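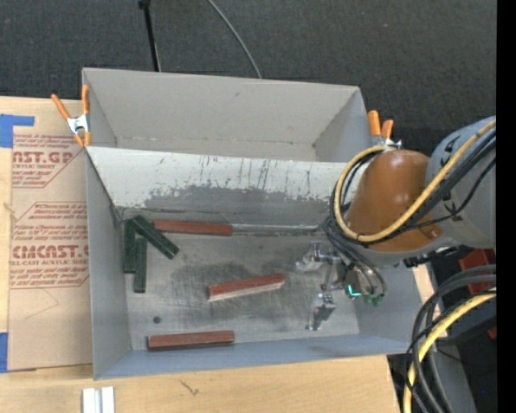
A robot arm over a bin of green and reddish-brown blocks at the Skulletov works, Julamville.

Search this site Enter keyword Go

Skulletov Extends Robot Picking at Julamville Works

Skulletov will extend the use of robot arms in the block sorting department of its Julamville works, the company told employees on Friday. The decision follows a trial of 14 weeks and will change the daily duties of most of the 69 people employed in the department.

Under the plan, four robot stations will take over the picking of mixed blocks from bins. Until now, this work has been done by hand at long tables, with sorters standing for most of a shift and turning each block to the correct side before passing it down the line. The company stated that no positions will be eliminated as a result of the change and that rates of pay will be maintained for all employees who move to new duties.

At each station, an arm with a metal gripper reaches into a gray bin and lifts the blocks one at a time. The bin has a sloping divider, with the blocks lying in the front compartment. Clamps with orange handles are fixed to its rim. Green and reddish-brown blocks are presented together, in no set arrangement, and the arm must find a way to grasp each one even when it lies across another or close to a wall.

Blocks resting against the walls and the divider proved the most difficult part of the trial. During the first weeks, operators were called to the stations many times each shift to free a block by hand. The department has since changed the order in which blocks are picked, and calls have fallen. On the best day of the trial, one station completed 609 picks between two calls for assistance. The company did not release an average figure.

Sorters who complete a training course will become station attendants. An attendant will be responsible for two stations and will refill bins, inspect the gripper at the start of the shift, clear stopped picks and record the reason for each stop. Training will be given during paid hours, in groups small enough for every participant to practice on a working station. Employees who do not wish to become attendants may apply for places in final inspection or in dispatch, where the works has had open positions since January.

The employee council at the works gave its consent to the extension with conditions. Work at the stations must alternate with other tasks, so that no attendant spends a full shift answering stop signals. Records of stops may be used to improve the equipment but may not be used to assess individual employees. The council also asked for a seat at each station, and the company has agreed to provide one.

In a written statement, the council said that its members had reported less strain in the wrists and shoulders during the trial. It added that several had found the new work more tiring in other respects: "Sorting by hand allowed people to talk and to set their own rhythm. An attendant has to watch and wait, then act quickly. This is a different kind of effort, and the schedule must take account of it."

Noise levels and walking routes in the department will be reviewed once all four stations are in use. One hand sorting table will be kept for small orders and for blocks with damaged faces, which will continue to be examined by experienced sorters.

Skulletov has no plans at present to introduce similar equipment at its Lulthorpe site, where order sizes are smaller. Employees from Lulthorpe will be invited to visit the Julamville stations after the first group of attendants has completed its training.

Comments (4)

blocksorter_j
I was on the trial. My shoulders are better, that part is true. The stop signal is far too loud if you have the station by the door. Please look at that before the other stations go in.

Reader in Lulthorpe
"No plans at present" is what we were told about the new dispatch system too.

millroad
Will the training be open to evening shift? The article does not say, and the last course was mornings only.

blocksorter_j
@millroad There is a list up outside the department office with both shifts on it. Put your name down early.

Dolan Business Bulletin | Contact the newsroom | Copyright Dolan Business Bulletin, all rights reserved | Back to top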